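The linen room at Marikar Lodge, May

Marikar has 26 beds over two floors, and everything that goes on them comes through one room at the back of the ground floor. We re-did the shelving in autumn and changed how the cloth is sorted. Ruwan Saha asked for a page the Fenham and Seretti houses could look at before they start on theirs, so the notes below follow the order of the work, from the hamper to the shelf.

**Sorting**

Washing comes back from Helumar on Thursday morning. It's tipped out onto the long table and sorted by colour first, size second. White is sheets and pillowcases. Grey is bath towels. Teal is the loose cloths, meaning table covers, throws and the squares we put over the trays. Anything with a stain or a pulled hem goes in the mending tub and doesn't get folded.

The colours were Ruwan's idea. Before that everything was cream, and a single fitted sheet could end up in with the tablecloths for a month. 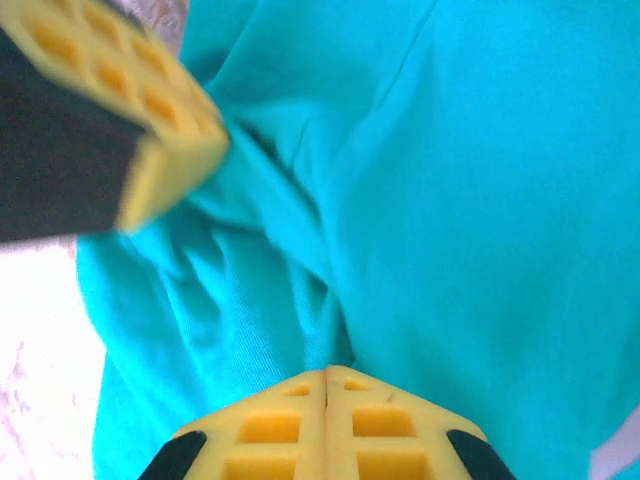

Teal cloths get folded last. They're the ones used every day, so they go on top of the trolley and come off it first. Large ones are folded in half, in half again, then in thirds. Small ones are folded in quarters and stacked with the fold facing out.

If a cloth has bunched up, pick it up by two corners and give it a shake before laying it down. Smoothing it on the table takes longer and leaves a crease along the middle.

**Counting in**

The full count is 159 pieces, not including bath mats. We write the number on the sheet behind the door, with initials. If it's short, check the mending tub before ringing Helumar. Last month we were down four pillowcases and they were all in the tub.

**Shelves**

Each shelf is 79 cm deep, which takes two stacks front to back. New stock goes at the rear. Labels are on the shelf edge, in the same colours as the cloth. The bottom shelf is for blankets and spare doonas only.

Please don't put cleaning products in this room. They go in the cupboard by the laundry sink.

**Costs**

Shelving, labels and the new teal cloths came to $2,000 all up. The trolley was already ours. Fenham has a narrower room and will probably need the shorter shelves, so measure the doorway as well as the wall before ordering.

Spare labels are in the top drawer of the office desk. Ruwan has the template if you want to print your own.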